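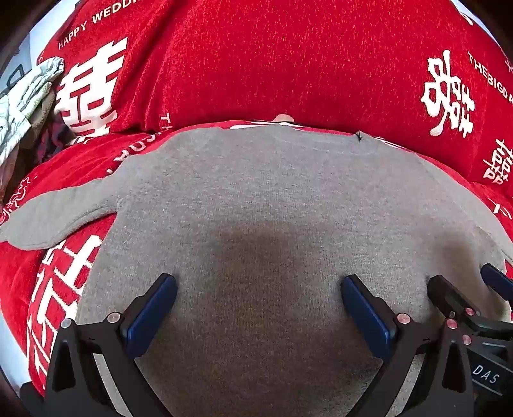 ## 4. Field Session at the July Open Day

### 4.1 Setting and purpose

The open day gave us access to a large number of people who had never held a data collection gripper. Our earlier sessions, described in Section 3, relied on six trained operators working from a written protocol. Their recordings are consistent, but they say little about how an untrained person approaches a soft object with two parallel-jaw tools. The Kashindye hall was open to visitors from 10 a.m. to 4 p.m., and the garment station was one of several run by the Judano group. Visitors stayed at the station for as long as they wished and could leave without finishing.

The work was limited to garments and small textiles handled on a bed-height surface. We chose cloth over rigid objects for two reasons. First, folding is familiar to nearly every adult, so the task needs little instruction. Second, most people fold with their fingertips and palms together, and a two-jaw gripper removes the palm. The session was meant to record what visitors do in its place.

### 4.2 Procedure

Each visitor received a spoken introduction of 60 seconds from Hamisi Lyimo or Imani Muriithi. The introduction covered how to open and close the jaws, how to keep the wrist clear of the camera, and how to call for a stop. No folding method was shown. A visitor who asked for one was told to fold as they would at home.

A trial began with the garment laid out and both grippers held above it. The visitor folded the garment into any compact shape and said "done" when satisfied. Trials were limited to 3 minutes. Between trials an attendant shook out the garment and laid it flat again with the neckline pointing away from the operator. Small differences in sleeve angle were left alone, as these also occur in the lab recordings.

Figure 4 shows a gray knit top laid out on a red blanket with white printed lettering, with the nearer gripper open over the cloth. The contrast between garment and blanket is high along most of the outline. The lettering is a harder case: its strokes are closer in brightness to the knit than the red cloth is, and they meet the outline in several places. The segmentation step described in Section 3.2 was tuned on plain backgrounds, and its results for printed ones are reported separately below.

**Figure 4.** Garment station, view from the camera on a hand-held gripper. A knit top is spread on a printed blanket, with the blue finger pads of the nearer gripper on either side of the central cloth.

### 4.3 Recordings

The station produced 2,354 grasp attempts. Of these, 895 were made on printed backgrounds. An attempt was counted when the jaws closed past half their travel while the pads were within reach of the cloth, whether or not any cloth was held. Closures made in the air during the introduction were removed by hand by Yi-chun Tsang and checked by a second annotator.

Attempts were labeled by contact region: hem, sleeve, shoulder, neckline, or interior. The interior label covers any closure in which the pads pinched a ridge of cloth away from an edge. Trained operators seldom do this, as the written protocol directs them to an edge or a seam. Visitors did it often, mostly at the start of a trial, and many went on to drag the garment across the surface before letting go. These drags were kept in the data set under their own tag.

Two patterns were seen across the day. Visitors tended to move both grippers at once on the first fold — usually sleeve over body — and then to work with one gripper while the other pressed the cloth down. The pressing tool was often left with its jaws open. Our action labels had no entry for this, and one was added in July after Seon-mi Yang reviewed the first hour of recordings.

### 4.4 Sources of error

Lighting in the hall was not controlled. The grippers and the visitor's arms cast soft shadows on the cloth, and on light gray knits the darker areas were sometimes split off from the garment by the segmentation step. This happened more often on printed backgrounds than on plain ones. Masks with a missing area inside the outline were filled automatically. Masks with a broken outline were discarded.

When the two grippers were close together, one tool could hide part of the other from its camera. Pose estimates for the hidden tool were then taken from its own tracking alone. Capucine Maillard compared these estimates with the joint solution on a set of lab recordings and found no drift large enough to change a contact label.

The knit itself stretched under repeated handling. The garments were swapped at noon, and the trials before and after the swap are treated as separate groups in Section 5.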